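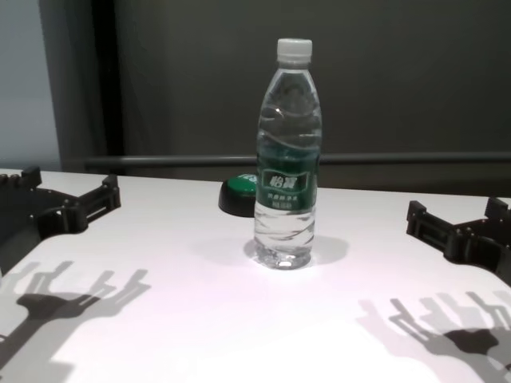

Green label, white cap, most of the way full.

I have been trying to work out what I pay for when I pay for water. The bottle itself is nice enough. It has ridges to hold on to, a base shaped like petals and a dark green label with a bold logo in Chinese characters. I can't read it, so whatever promises are printed in the small lines underneath are wasted on me. I suspect they're the usual ones about mountains.

My friend Aisyah swears she can taste the difference between brands. So one night in September I set her up with a row of mugs at my place, tap water in 2 of them and bottled in the rest. She picked a tap mug as the best and said it was "softer". She has since told me the mugs were the problem. Maybe they were. I'd want to see it done again with glasses before I spent another cent on softness.

What gets me is the maths. The corner shop near work sells a 750 mL bottle for more than I'd pay for a litre of milk, and a cow had to be involved in the milk. The servo charges more again. I'm told you're paying for convenience, and fair enough if you're stuck on a long drive in the heat, but most of us are buying it 100 metres from a tap.

The reusable crowd don't get off lightly either. I bought a Wello flask last year, the 1,000 mL one, on the claim that it would keep water cold all day. It kept it cold until lunch. It also leaked on my library books, and the lid grew something grey that I'd rather not discuss — I scrubbed it with bicarb and an old toothbrush and it came back.

So I've gone back to rinsing out an ordinary plastic bottle and refilling it at the sink. Dimas reckons you shouldn't do that for too long and has sent me links. I'll read them, though the first one was from a company that sells flasks.

14 comments
Share this post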